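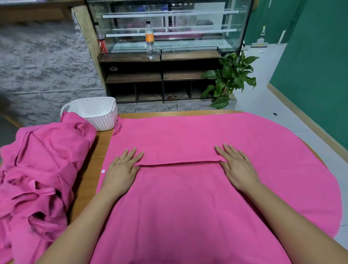

The Rernby guideline is a set of good-practice rules for recording household tasks used to train robots. It covers folding, rolling and sorting of cloth items. Both hands should stay in view while a fold is smoothed, as with the pink fabric on the table, and items waiting their turn may be left in a pile to one side.

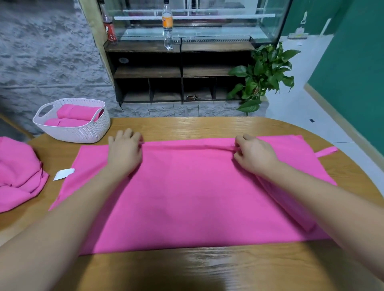
Entry by Kumaresan Kurup - revised November

Finished pieces, such as the rolled pink towels in the white basket, are kept apart from unfolded ones. Section 6 deals with labels - each recording gets one task name. The current edition has 28 rules.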